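Snack Packaging and Short Breaks: What Students Throw Away Between Classes

Project report by Ruaridh Sutherland and Chepkoech Mollel
Dunport College, Introduction to Waste and Materials

1. Background

Our course asked each pair to pick one kind of everyday waste and follow it for a term. We chose snack wrappers. Most of the students we know eat something small between classes, and most of those snacks come in a wrapper made of several thin layers stuck together. The layers keep the food dry and crisp, but they are hard to pull apart again, so the wrapper usually ends up in general trash even when there is a recycling bin beside it.

We wanted to know three things. What do people on our campus eat in short breaks? Where does the wrapper go? Would they use a separate bin for it if there was one?

2. How we did it

We used two methods. The first was a paper survey handed out in the library entrance and the Wattanapong Building during November. We printed 200 copies and got back fewer than we wanted, partly because the box in the library was moved behind a pillar and we only noticed a few days later. In the end we had 100 usable forms.

The second was a bin check. With permission from the building office, we sorted the contents of the hallway bins in the Wattanapong Building after the last afternoon class. We wore gloves and weighed nothing – our scale was not accurate enough for something as light as a chip bag – so we counted pieces instead. Over the whole period we counted 432 wrappers.

We left out drink bottles and cans. They are already covered by the deposit scheme and another pair was working on them.

3. What people said

Chips and cookies were the most common answers, followed by granola bars. Fruit came up more than we expected, mainly from people who commute in from Zavthorpe and pack food the night before.

When asked where the wrapper goes, most people wrote "trash." A smaller group wrote "recycling," and 22 people said they were not sure and just used the nearest bin. Several added comments. One said the labels on the bins were too small to read while walking. Another said the symbols on wrappers were confusing because some of them look like recycling symbols but only identify the plastic.

4. What we found in the bins

The bin check did not fully match the survey. There were more wrappers in the paper recycling than the answers suggested, especially in the bin next to the vending machine. We think people drop the wrapper there because it is the first bin they reach. The bin near the stairs was much cleaner. It has a lid with a narrow slot, and we suspect that made people stop and look.

Candy wrappers were the hardest to count. They were often twisted up inside a larger bag, and after the first session we agreed to open every bag before counting.

5. Snacks at the desk

We also asked where people eat. Many said they eat at a desk in a lab or study room and share what they have. Wrappers opened at a desk seem to stay there longer, and some of them travel home in a backpack. Our bin check would have missed all of these.
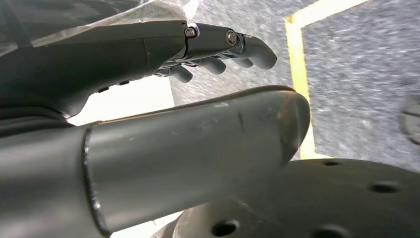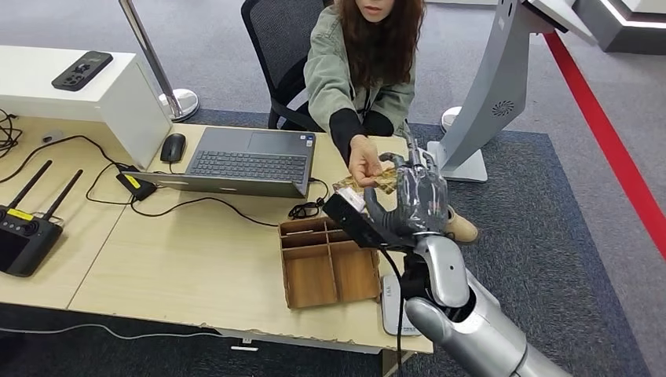 6. Trial bin

For the last part of the project we put out one extra bin marked "Wrappers only," using a box given to us by Heveo, the shop on the ground floor. It filled slowly at first. We moved it beside the vending machine and it did better, although coffee cups kept appearing in it. A larger sign helped a little.

7. Problems and next steps

Our survey only reached people who were willing to stop, and the bin check covered one building. If we did this again, we would start the trial bin earlier and keep it in one place for the whole term. We would also ask the cleaning staff what they see, which we only thought of while writing this report.

The survey form and our count sheets are in the course folder.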